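Accueil › Humeurs › Marcher pour rien

Ce site utilise des cookies pour mesurer son audience et retenir vos préférences. Accepter / Refuser / Personnaliser

Éloge tiède de la dalle

Il y a des gens qui collectionnent les cols de montagne. Moi, depuis que je travaille au parc d'activités des Ilus, je collectionne les parvis. C'est moins fatigant, on peut y aller en chaussures de ville, et personne ne vous demande votre temps de montée.

Ma règle est simple : le vendredi, à la pause de midi, je sors du bureau avec un sandwich et je traverse une esplanade. Une vraie, en béton, avec des joints. Desmond Mercado, qui partage mon bureau et mon désœuvrement, m'accompagne quand il ne pleut pas. Il prétend que marcher sur du plat ne compte pas comme de l'exercice. Je lui réponds que tout dépend de la longueur du plat.

J'ai commencé par la petite place devant le restaurant Boonchu, qui a l'avantage d'un banc et l'inconvénient d'un pigeon. Puis il y a eu la terrasse du Cultus, la médiathèque, où l'on a posé des dalles de 40 centimètres, sans doute pour nous obliger à choisir entre un pas trop court et un pas trop long. J'ai traversé ça comme un héron. Une dame m'a proposé son bras.

Vendredi dernier, j'ai donc visé plus grand : l'esplanade de l'immeuble Grurkier. Novembre s'y prête bien, je trouve. En été, le béton clair vous renvoie le soleil dans la figure et vous arrivez de l'autre côté avec un teint de homard. En novembre, on se fond dans le décor. J'avais mon manteau gris, Desmond aussi, on aurait pu nous confondre avec du mobilier urbain.

Ce que j'aime dans ces endroits, c'est l'ambition. Quelqu'un, un jour, a tracé un axe sur un plan et s'est dit que des foules l'emprunteraient. On a prévu large pour elles. Les foules, elles, passent par le parking, où il y a une porte automatique et le distributeur de café. Reste l'axe, impeccable, pour deux salariés et un sandwich au thon.

J'avais annoncé 800 pas. Desmond, qui est pessimiste mais sportif, disait 65, « parce que tu vas t'arrêter pour regarder les joints ». Je me suis arrêté pour regarder les joints. Ils filent vers l'immeuble, puis il y en a un qui part de travers, un autre qui bifurque, et au bout d'un moment on ne pense plus du tout à sa réunion de quatorze heures. C'est très reposant. J'ai perdu le compte bien avant les marches.

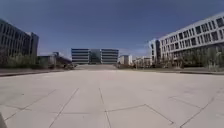 L'esplanade, avec l'immeuble au bout. Chercher la petite trace rougeâtre au sol, vers le milieu.

La petite trace, parlons-en. Desmond penche pour de la peinture de géomètre. Je penche pour du ketchup, par fidélité à mes semblables. On en a débattu jusqu'au fond, là où le pavage remonte en pente douce, puis pendant tout le retour, ce qui nous a fait rater le début de la réunion.

Quant à l'immeuble, je l'aime bien, à force. Deux ailes à bandes grises, et au milieu un morceau en retrait, en verre bleu-vert foncé, comme s'il avait reculé d'un pas pour la photo de classe. De loin, il a l'air de vous attendre. De près, il faut un badge.

Note de l'esplanade Grurkier : très bien pour la longueur, bien pour les joints, nul pour s'asseoir. J'ai mangé debout. La semaine prochaine, si le temps tient, on tente le parvis de la gare, mais il y a des gens dessus, ça risque d'être moins pur.

Classé dans : Marcher pour rien, Béton, Pause déjeuner

3 commentaires

Wilmer Lozano
J'ai travaillé là-bas pendant des années et je passais par le parking, comme tout le monde. Vous me donnez presque des remords.

Odile
Pour la trace, c'est de la peinture, 100 % sûre. Mon beau-frère est géomètre, il en met partout, y compris sur ma terrasse.

desmond.m
Je maintiens que c'était un sandwich au poulet.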